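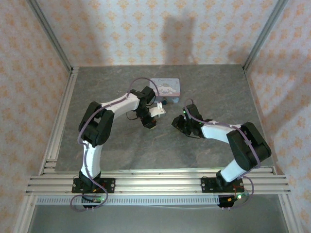

Retno Gunawan wrote overnight that the Zirkwood block should not be described as vacant in anything we publish, as two ground-floor tenants still hold leases until September. The point is accepted, and the draft notice was corrected this morning before it went to the printer.

Home | Projects | Planning Diary | Meetings | Contact

Sunday, May 5, 2024

The office was open for half the day to prepare for the zoning hearing. The Clindetti application now stands at 58 apartments over shops, with parking behind and the entrance moved to the side street. The earlier plan put the loading door opposite the school, and the neighbors objected to it in writing. Faizal Siregar has redrawn the turning area for delivery trucks and believes the fire department will accept it. Its letter has not come.

Ningsih Teoh called at noon regarding the Magyar building. The seller will extend the agreement by six weeks but wants the deposit raised. I advised her that the board had set a limit and that I had no power to go beyond it. She will put the request in a letter. The roof survey remains unpaid, and the invoice is on my desk under the Veludcombe folder – it should have gone to accounts on Thursday.

The shop space at Zirkwood measures 2,214 square feet, not the figure given in the leasing sheet. The old number included the rear stair. All copies of the sheet are to be withdrawn, including the one in the window. Cempaka Menon has asked whether the space could be split in two. The electric service would have to be split as well, and we have no price for that work.

Four letters of support were received for the hearing, one of them unsigned. The unsigned letter will be kept but not submitted.

Yamila Toledo is to speak first, then Faizal on traffic. I will answer on the question of rents if it is raised. The easel boards are still at the framer – collect before ten.

Last updated: Sunday evening

This site uses cookies to remember your settings. Accept | Decline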